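A simulator pass is not a safety check

Run 3742 at Girkness passed in simulation and faulted on the real cell. Both arms closed on a dark upright panel, the left one kept pushing, and the force limit never tripped. The arm stopped when Su-bin Joo hit the button. The limit had been set to 1000 in the test file and copied across unchanged.

I think we sign off on simulated runs too easily. The model has a flat floor, a plain panel and two grippers that do as they're told.
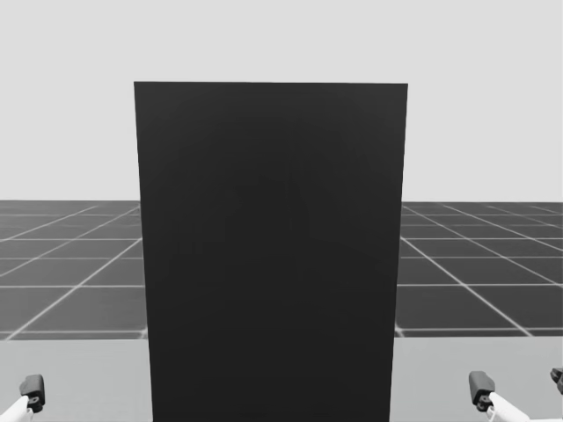 Heledd Foulkes disagrees with me on this, and wrote that the simulator did its job and the fault was in how we copied settings. Fair enough, but the sign-off sheet had no line for settings.

Tuvau should add one, and a second person should fill it in. Until then, no run goes to the cell at full speed.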